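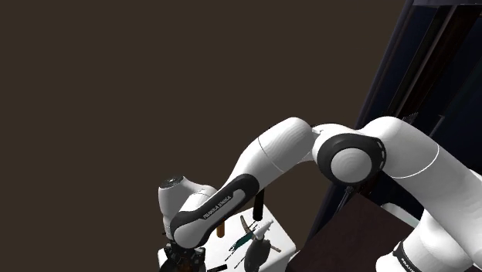
Figure 1. Rendered view: white arm marked FRANKA, with small white table.

Onska Basin Culvert Inventory
Progress report to the Julska Fund, second reporting period
Reporting period: June to October 31, 2024
Prepared by: Sieglinde Ehlers, project lead
Field lead: Dennis Furnival
Data and mapping: Hòa Thân

1. Status

Field work for the season is complete. The crew visited 396 road crossings in the Onska basin, covering all of the lower basin and the eastern half of the middle basin. The western half of the middle basin was not reached and moves to next season. Data entry is up to date. Hydraulic checks have been run on the lower basin only.

The work plan called for the whole middle basin to be finished in this period. The shortfall comes from two causes, both covered in section 4. No change to the final delivery date is requested.

2. Field work

Each crossing was recorded on the two-page form approved in the first period. The form takes the pipe type, inside diameter or span, length, slope, depth of water at the inlet and outlet, drop at the outlet, condition of the fill, and the size of the pool downstream. Channel width was measured at three points upstream, beyond the influence of the pipe, and the middle value was kept.

Slope was measured with an automatic level and rod. In the first period slope was taken with a hand level, and repeat readings on the same pipe differed by enough to move some crossings from one class to another. The crossings measured by hand level were revisited in June and the earlier readings have been withdrawn from the data set. They are kept in a separate table for reference.

Round corrugated steel pipe is still the most common type in the basin. Most of the older pipes have rust along the bottom, and in the worst of them the floor has gone and water runs through the bedding beneath. Where this was found the crossing was recorded as "perched or undermined, flow below invert" and no water depth inside the pipe was entered.

Of the crossings visited, 54 are rated as full barriers to the upstream movement of juvenile trout at low flow. A full barrier under our rating has either an outlet drop greater than the set limit or a slope beyond the set limit with no bed material in the pipe. Partial barriers are not reported yet. Their rating depends on the flow estimates, and those for the middle basin are not ready.

3. Data

The county's old crossing register was keyed into the database by Hòa Thân between June and August. It contains 2,618 entries going back to the first grading records. Many are duplicates: the same crossing was entered again each time the road was renumbered, and spellings of creek names vary from one clerk to the next. Leketti Creek appears under four spellings. After matching on road, distance and creek, more than 2,000 entries could be tied to a mapped location. The rest are being worked through by hand against the paper road books.

The matched register has been useful in two ways. It gives an install year for many pipes, which the field form cannot. It also lists crossings that do not appear on the current road layer, mainly on closed logging spurs. The crew checked several of these on foot. Some had been pulled and the channel graded back; others were still in place under alder and had to be cleared before the outlet could be measured.

One error was found in the first-period data. Outlet drop was entered in centimetres for the lower Leketti sites and in metres everywhere else. The units have been corrected and the ratings rerun. Two sites changed class. The revised table replaces the one sent with the last report, and the Fund should discard the earlier version.

Locations are now stored in a single projection. Field units had been set to two different datums at the start of the season, giving a steady offset on the sites surveyed by the second crew. The offset was removed and checked against the road centreline.

4. Delays and changes

The Wunderlich Road bridge was closed for deck repair from the middle of June. The detour to the western middle basin added most of two hours to each return trip, and the crew was sent east until the bridge opened again. By then water levels were too high for safe work at the larger outlets.

The second cause was the hand level revisits described in section 2. These were not in the work plan. They took crew time from new sites, and the choice to do them early was made by the project lead in agreement with the field lead. Leaving the old slopes in place would have put the barrier ratings for the lower basin in doubt.

Timo Kettler left the field crew in August. His place was not filled for the rest of the season and the second crew worked with two people in place of three. Forms from that crew were checked in full at the office instead of by sample.

5. Landowner access

Access was granted at most private crossings. Refusals are concentrated along the upper part of Leketti Creek, where several owners are concerned that a barrier rating will lead to an order to replace the pipe at their own cost. The inventory carries no such power, and a one-page letter saying so was sent out in September. Replies are still coming in. Crossings without access are shown on the map as "not assessed" and are left out of all totals.

6. Budget

Spending is within the approved amount. Vehicle costs are over the line because of the detour, and wages are under it because of the vacant crew position. A transfer between the two lines is requested in the attached budget sheet. Equipment is on the line; the automatic level was bought in the first period and no further purchase is planned.

7. Next period

Hydraulic checks for the middle basin will be run over the winter by Thibault Rey, using the regional flow curves and the channel widths measured this season. Unmatched register entries will be finished first so that install years can go out with the ratings.

Field work on the western middle basin starts when flows drop, normally in June. The order of visits will follow the road, working outward from the Wunderlich Road bridge. Draft partial barrier ratings for the lower basin will be sent to the Fund ahead of the next report for comment on the layout of the tables.

Attachments: revised site table, register matching notes, budget sheet, access letter.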